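Lurcombe Hall Entrance and Records Project
Interim progress report to the Desetti Fund
Prepared by Maricel Umali, project lead
March 20, 2021

1. Period covered

This report covers the second stage of the grant. The first stage (survey and condition assessment) closed on schedule and was reported separately. Spending is within the approved budget, and no transfer between budget lines is requested.

2. Cataloging

The deed and estate papers held at Lurcombe have been sorted to box level. The catalog now holds 1,931 entries. Of the 12 series named in the application, 11 are complete. The remaining series, the Aguiar correspondence, is on hold until the loose sheets have been flattened and numbered. Nuno Morais has revised the numbering scheme so that enclosures stay with their parent letters. Entries made under the old scheme have been converted and spot-checked, and the errors found were limited to duplicate box numbers.

3. Storage

Shelving in the lower store was installed by Zormont and accepted after one correction to the floor anchors. Relative humidity in the store is logged daily. Readings stayed inside the agreed range except during the heating repair, when the boxes were moved to the upper office. They have since been returned and their locations updated in the catalog.

4. Public access

The reading room layout is settled. Two desks will face the north windows, and the supervisor's desk will stand beside the inner lobby. The access plan keeps the existing opening width at the main entrance. Lever hardware has been specified throughout — round knobs were ruled out at the design review. Door finishes will follow the dark brown option in the design package, and a paint schedule for the lobby walls will be submitted with the next drawings.

5. Issues

The scanner supplier has changed its delivery terms, and the unit will arrive later than planned. Scanning of the map series has been moved behind the account books, which can be handled on the existing equipment. The end date of the stage is not affected.

6. Next period

Work on the Aguiar correspondence resumes in April. The draft reader guide will go to the Fund for comment in the same month. The request for the next payment is attached with the signed expense schedule — receipts are filed by budget line and available on request.

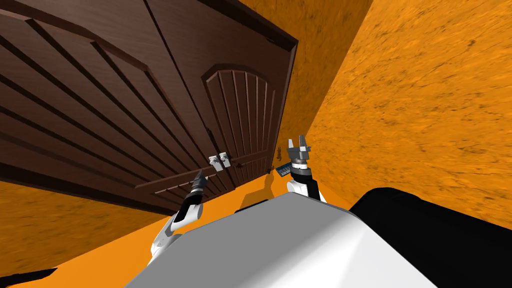
Figure 1. Rendered view of a door with arched panel and lever handle, dark brown finish.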